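The Geometry of a Stand That Stays Put

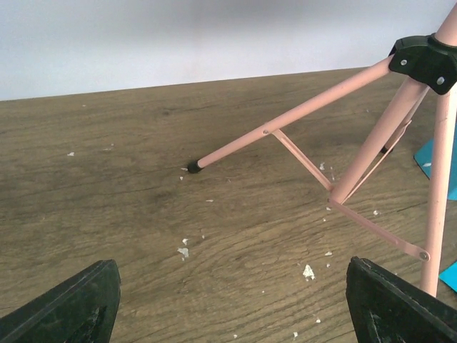

What holds a tripod up

Most people who own a tripod stand have never chosen one. It came in the box with a lamp, a fan, a speaker or a music desk, and it was judged by the thing on top of it. The stand gets attention on the day it falls over, and by then the question of why is usually answered with a new lamp.

The design is old and has changed little. An upright pole passes through a hub. Three legs hang from the hub. Three braces tie the legs back to the pole lower down. Paint the tubing pink, as in the photograph, or leave it black, and the working parts are the same. Each does a separate job, and each wears out in its own way.

Three points of contact define a plane. A stand on three feet will therefore sit without rocking on a floor that is slightly out of level or slightly uneven, where a four-legged stand will often have one foot in the air. The price is a smaller base. Draw straight lines between the three feet and you have a triangle; the stand remains upright as long as its centre of gravity stays over the inside of that triangle. The weak directions are the three midway between the legs, where the edge of the triangle comes closest to the pole. A push in one of those directions needs less force than a push straight over a foot.

It follows that the load should hang over a leg. If a lamp has an arm that reaches to one side, turn the base until one leg points the same way. This costs nothing and does more for stability than any amount of tightening.

The hub

The hub takes the worst of the forces. Each leg is a lever, and the hub is where the lever is held. On household stands it is commonly moulded plastic, with lugs that grip the top of each leg and a metal fastener passing through.

Plastic is adequate here if the section is thick enough. The trouble starts at the fastener holes. Repeated folding works the metal against the plastic, the hole becomes slightly oval, and the leg gains a small amount of play. Because the leg is long, a very small gap at the hub becomes a noticeable wobble at the foot. Esi Sowah, who has repaired stands and light fittings in Laltport for many years, checks the hub before she looks at anything else.

"I hold the collar in one hand and one leg in the other, and I try to move them separately," she says. "If I can feel a click, the hole has gone. You can put a washer on it and get another year, but the plastic doesn't grow back."

Overtightening does as much damage as neglect. A screw driven hard into a plastic lug puts the material under constant tension, and a crack will start at the edge of the hole. The leg should move under firm hand pressure and stay where it is put. Any tighter serves no purpose, as the braces are there to hold the angle.

The braces

With no braces, the legs would slide outward under load until the pole reached the floor. The braces convert that outward movement into tension along a strip of metal, and thin metal is strong in tension. This is why a brace can be much narrower than the leg it restrains.

Two sections are common. A flat strip is cheap, easy to rivet and strong when pulled, but it bends readily if stepped on. A channel, folded along its length, resists bending far better for a small increase in weight. A bent brace should be straightened or replaced. Once it has a kink it is effectively shorter, one leg stands at a different angle from the other two, and the pole leans.

Rivets are the usual joint between brace and leg. They can't be adjusted. A loose rivet can sometimes be closed up with a light hammer and a solid backing; otherwise it is drilled out and replaced with a small bolt and a locking nut. The locking nut matters, as an ordinary nut on a pivoting joint will unwind itself.

Spread and height

A wide spread lowers the hub and enlarges the triangle. A narrow spread saves floor space and is the reason many stands end up on their sides. The legs should be opened to the full travel of the mechanism unless the maker's instructions give a different setting.

For comparison, I set up a Jekby floor stand in my own front room, with a small lamp at the top and the legs at full travel. I then pulled sideways at the top of the pole with a luggage scale, in the weak direction, until one foot lifted. It took 938 grams. With the legs drawn in to half their travel, the same foot lifted at 215 grams. The lamp, the pole height and the floor had not changed. The second figure is within reach of a cat, or a cord caught on a shoe.

Pole height has a similar effect. Extend the thickest section first and the thinnest last, and extend no more than the job requires.

Feet and floors

A bare tube end will mark almost any floor finish. Caps prevent this and add grip. They also split, fall off and collect grit, and a cap with grit pressed into it will scratch a wood-look floor as well as bare metal would.

Replacement caps are sold by outside diameter. Measure the tube, and do not trust the old cap, which will have stretched. Edwards, the hardware shop on the Laltport waterfront, sells them singly from a drawer. Irar makes a softer type that grips better on smooth flooring but leaves a grey trace on pale finishes if dragged. Lift the stand to move it.

Weighting the base

Added weight should be low and central. A bag hung from the hub is satisfactory if it hangs still. A bag that swings is worse than none. On a permanent stand, a sandbag laid over one leg, on the side away from the load, works well and can be hidden behind a chair.

Run the cord down the pole and tie it there with a little slack, then along a leg to the floor. A cord that drops directly from the lamp to the outlet applies its pull at the highest point, where it has the most leverage.

Comments (4)

birchgrove_tom
Good to see the weak direction explained. I have had a music stand for 33 years and always put the fat book on the wrong side.

M. Keller
Would the luggage scale test work on carpet? Mine sinks in a bit on one leg.

laltport reader
Edwards was out of the 3/4 inch caps on Saturday. They have the next size up but those slip off.

Denise P.
I replaced the rivets on mine with bolts last October and used plain nuts. Two came undone. Going to get the locking ones.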